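Ce dépôt contient les enregistrements, les annotations et les scripts d'évaluation de la campagne Edetside, consacrée au remontage d'ordinateurs de bureau par un bras robotisé. La question posée est celle de l'atelier de reconditionnement : quelles opérations peut-on retirer dès maintenant à un opérateur humain, et lesquelles non ?

Version courante : juillet. Les versions antérieures ne sont plus maintenues.

## Contenu

| Répertoire | Description |
|---|---|
| `episodes/` | 3,000 épisodes téléopérés, un fichier par épisode |
| `eval/` | 600 essais autonomes, avec verdict |
| `annot/` | étiquettes de phase et codes d'échec |
| `gabarits/` | modèles 3D des supports de composants |
| `outils/` | lecture, conversion, calcul des scores |

Les nombres suivent la convention des scripts : virgule pour les milliers, point pour les décimales.

## Tâches

Le jeu couvre quatre insertions, toujours dans un boîtier couché et ouvert :

- `ram` : barrette mémoire dans son emplacement DIMM ;
- `cpu` : processeur dans le socket, levier de retenue compris ;
- `hdd` : disque de 3,5 pouces, déjà fixé dans son tiroir, dans la cage ;
- `pcie` : carte d'extension dans son connecteur.

Les composants sont présentés sur un gabarit imprimé placé à côté du boîtier. La saisie est donc volontairement facile. Les mesures portent sur le transport, l'alignement et l'enfoncement. Un modèle qui réussit `ram` dans ces conditions n'a rien démontré sur le tri d'un bac de barrettes en vrac.

La phase `approche` s'achève quand la pièce est à l'horizontale au-dessus de la carte mère. La phase `alignement` commence au premier mouvement descendant et se termine au contact.

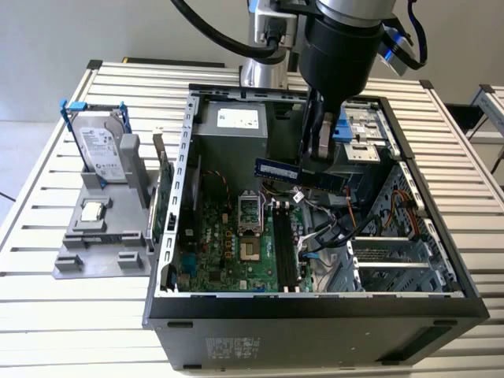

*Fig. 1 – Tâche `ram` : barrette tenue par la pince au-dessus des emplacements mémoire. À gauche du boîtier, le gabarit avec le disque, le processeur et la carte d'extension.*

Le câblage interne est laissé en place. Les faisceaux ne sont ni attachés ni masqués avant un essai, et leur position varie d'un épisode à l'autre. C'est la principale source de variabilité du jeu, devant l'éclairage.

## Format

Chaque épisode regroupe les positions articulaires, l'ouverture de la pince, l'effort au poignet et la vidéo d'une caméra fixe. Les signaux articulaires et l'effort sont échantillonnés à 100 Hz. Les horodatages sont relatifs au début de l'épisode.

Lecture d'un épisode :

```
python outils/lire.py --tache ram --index 600
```

Le champ `verdict` prend les valeurs `ok`, `partiel` ou `echec`. Pour `ram`, `partiel` signifie que la barrette est engagée d'un seul côté. Ce cas est compté comme un échec dans les scores publiés.

## Résultats de référence

Deux politiques sont fournies. `budel` est une politique apprise par imitation sur l'ensemble des épisodes. `vandstead` suit une trajectoire programmée, avec recherche en spirale au contact.

| Tâche | `budel` | `vandstead` |
|---|---|---|
| `hdd` | élevé | élevé |
| `pcie` | moyen | moyen |
| `ram` | faible | moyen |
| `cpu` | très faible | non évalué |

Les taux exacts par graine sont dans `eval/scores.csv`. Le classement entre politiques change selon le modèle de boîtier ; il ne faut pas citer une moyenne globale sans la ventilation.

Sur `ram`, l'échec dominant est un enfoncement de travers : la pièce se coince, l'effort monte, l'essai est interrompu par le seuil de sécurité. Sur `cpu`, la plupart des essais sont arrêtés avant la dépose. `hdd` tolère un défaut d'alignement nettement plus grand, le tiroir étant guidé par la cage.

## Ce que ces données ne permettent pas de conclure

Un opérateur formé reste plus rapide sur les quatre tâches. Il détecte aussi une broche tordue ou un détrompeur à l'envers, ce qu'aucune des deux politiques ne tente. Pour un atelier, seule `hdd` paraît exploitable sans surveillance continue, à condition que le boîtier soit déjà ouvert et bien positionné. L'ouverture du capot, le vissage, le démontage et le branchement des connecteurs souples sont hors périmètre.

## Limites connues

- Un seul bras et un seul type de pince à deux doigts.
- Usure des emplacements mémoire non suivie : une carte mère peut avoir servi à 1,000 insertions ou à une seule.
- Étiquettes de phase posées par un seul annotateur sur `pcie`.
- Signal d'effort absent d'une partie des épisodes `hdd` ; voir `annot/manquants.txt`.

## Licence et contact

Données sous CC BY 4.0, code sous licence MIT. Citer « Edetside, remontage de PC » avec le mois de version. Les anomalies se signalent par ticket, en indiquant la tâche et l'index de l'épisode. Responsable du dépôt : équipe Abubakar.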